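Lostton map pack — pre-release check, MAP19
Build checked Fri 20 April, all skill levels. OK = fine, FIX = must change, ? = ask mapper
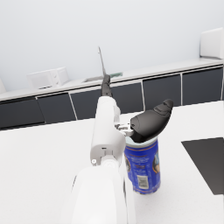
Grellard: can we please do the secrets first this time, last build I got stuck behind the sludge lift and had to noclip out.

Fine, secrets first.

Secrets
Sector 311, behind nukage fall — OK, counts toward tally
Sector 30, lift alcove — FIX. Lift goes down, never comes back. No switch inside. Player traped
Soulsphere ledge — ? reachable by straferun only, is that meant

Doors and keys
Blue door — OK
Yellow door — FIX, opens from the back without the key
Red key — OK. Pedestal texture misaligned, minor

Monsters
Teleport closet by exit — FIX, 4 imps never wake up. Sound blocked by a line, so 100% kills not possible
Cyberdemon — OK on hard. On easy he is still there?? check flags
Barons in courtyard — OK, ammo tight from pistol start

Visuals
HOM in east window — FIX
Sky transfer — OK
Slime trail near start — nodebuilder, rebuild and look again

Multiplayer
Co-op starts — OK
Deathmatch starts — one is inside a pillar. FIX

Aerts says the lift worked in the January build. Didnt test that one. Either way add a switch.

Music — Firkel track loops clean. OK

Not signed off. Recheck after lift + closet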